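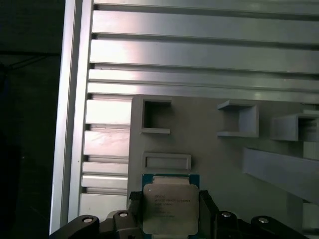 Figure 1. Processor held between the gripper fingers.

3. Setup and upkeep of the socket cell

3.1 Layout

The cell takes a processor from a printed fixture, moves it to an open desktop tower and sets it in the socket. The return path uses the same poses in reverse order. The tower lies on its side on the slatted aluminum table with the board facing up, and the fixture plate is clamped to its left. The Rusnák report from last year had the two swapped. We moved the fixture because the old layout brought the wrist close to its joint limit on every pick.

The table slots made alignment easier than expected. The fixture plate has a key on its underside that drops into one slot, so it can only shift along that slot. A stop block fixes the other direction. The tower has no such key and has to be located again whenever it is lifted out.

3.2 Gripper fingers

The fingers close on the two side edges of the processor. Contact with the underside is not allowed at any point in the cycle. Grip force is set in the controller and was left at one value for the whole project. The pads wear at the lower corner first, and a worn pad lets the part rotate by a small angle when the arm stops. This was the most common fault in the log.

Pad replacement procedure:
Park the arm at the service pose and lock the program.
Remove any part from the fingers by hand.
Loosen the finger screws, lift off the finger and clean the seat with a dry cloth.
Fit the new pad, replace the finger and tighten the screws evenly.
Run the empty open-close test, then the gauge block test.
Enter the cycle count in the log.

The first set of pads lasted 641 cycles. The second set is still on the gripper.

3.3 Teaching the socket pose

The pose was taught with a dummy part cut to the outline of the processor. Piyumi Biswas moved the arm in jog mode while Sewwandi Khondokar checked the gap on each side with feeler gauges. The height was taught last, with the lever up and the retention frame open. 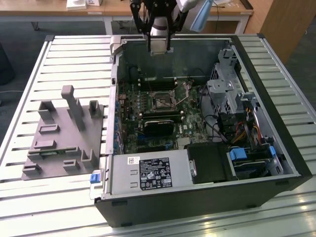 Cables were the next problem. The drive cables and the power bundle both have some spring in them and can rise into the approach path after the tower is moved. The program now holds the arm above the case rear wall until the operator confirms that the path is clear. This adds time to the cycle, but the arm has not touched a cable after the change was made.

The approach speed was reduced to 47 percent of the default for the final descent. Lower values gave no better placement. At the default, the arm overshot enough to trip the force limit - usually on the first cycle after a cold start.

3.4 Open items

The dummy part is slightly thinner than the real one, and the height offset is entered by hand. It should be stored with the tool data. The gauge block also needs a marked place on the bench.

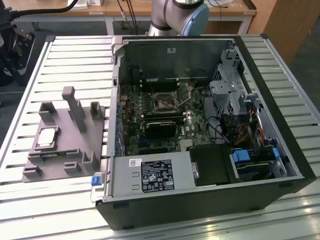

Peltdale, December

3.5 Recheck after the move

The cell was moved from the Ovwood room to the Stovelcombe lab at the end of term, and all poses were checked again there. The fixture poses were still good. The socket pose was off in the direction of the slots, and we taught it again with the dummy part.

The base bolts had been tightened in a different order from the one in the manual. We loosened them, repeated the sequence as written and checked the table with a level. The remaining error was inside the tolerance given in Table 4.

The controller backup had been made before the approach speed was changed. Anyone restoring from it must enter the new speed again and run the descent once with the fingers empty. A fresh backup is stored with the log, under the file name listed in Appendix B.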